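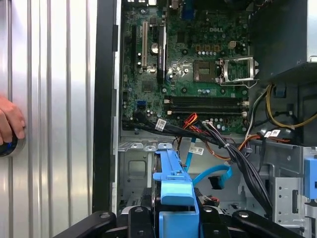

本页最后更新:二月,下午 3 点

旧机拆解角:一块戴尔主板的中场休息

上期通讯里我们夸下海口,说要把储物间那批旧台式机清一清。本期汇报进展:进展是有的,储物间看起来没有任何变化。

先说眼下摊在工作台上的这台。机箱侧面敞着,里面是一块绿色的戴尔主板,处理器插座空着,银色的压板掀开,拉杆也竖着,一副等人来量体温的样子。两条内存插槽同样空空如也。主板上最值钱的两样东西都不在位,剩下的就是看家的:一颗圆圆的纽扣电池,还有一个蓝色的 SATA 接口,在满板的绿色里显得格外有主见。

有读者来信问,这种旧主板还有什么可看的。可看的多了。比如插座里那一片金色,看着结实,其实脾气极大,手指、袖口、掉下来的螺丝,哪一样都能让它从此不理人。我们的规矩是:处理器不在,插座就得盖上保护盖,暂时找不到盖子的,先把压板合上,拉杆扣好,再去找。储物间门后那个写着“Zeddale”的饼干盒里应该有几个备用盖,如果没有,请看看饼干盒旁边的另一个饼干盒。

再说纽扣电池。放了几年的机器,开机后常常一口咬定自己活在很久以前,日期不对,启动顺序也不对,问什么都像刚睡醒。先别急着怀疑主板,换颗电池再说。旧电池请投进走廊的回收罐,不要放回抽屉。抽屉里的电池已经形成了自己的社会,新旧混居,谁也分不清谁。

线材是老话题。这台机箱里一大捆黑线从主板下方斜着穿过去,隔一段扎一道,中间冒出几根橙色和红色的,算是我们见过的旧机器里比较讲礼貌的。拆之前请先拍照,拍清楚哪根线去了哪里。凭记忆装回去的同仁,请回想一下去年那台名叫 Edisine 的机器,它装好以后多出一根线,至今挂在墙上,供后人瞻仰。

清灰时请把机箱搬到窗边,不要在茶水桌旁边进行。压缩气罐短促地喷,罐身保持直立,风扇叶片用手指轻轻按住。上个月有人对着自己的杯子喷了一下,那杯茶后来没有人认领。

内存方面,配件柜第二格里的条子已经按容量分好,标签是新写的,字迹请多包涵。插的时候对准缺口,两手均匀往下压,听见卡扣响再松手。没响就是没到位,不要替它找理由。装好以后先只接显示器和键盘试机,其他外设等它愿意出画面了再说。

关于这批机器的去向:Villalba 项目要 8 台,用来写文档、收邮件、打印通知,对性能的要求大致等于对耐心的要求。剩下能用的留作配件,不能用的等凑够一车再送走。代号 Stadel 的那台请不要碰,它自己还能开机,而且上面有全办公室唯一一份打印机驱动。我们知道应该备份,已经知道很久了。

采购方面,本季度零件预算 550 元,已经花掉 100 元,买的是导热硅脂、扎带和一把磁性螺丝刀。螺丝刀目前下落不明。捡到的同仁请放回工具墙左边的空位,那里画着它的轮廓,很好认,也有点凄凉。

想来搭把手的,下午 3 点以后工作台边一般都有人。请穿不怕脏的衣服,戴手链的先摘下来,带零食的请坐远一点吃。螺丝按机器分别放进小盒,盒盖上写好编号,写“杂”字的盒子已经有三个了,请不要再增加第四个。

下期预告:如果一切顺利,我们会讲讲旧硬盘的擦除和登记;如果不顺利,就继续讲这一台。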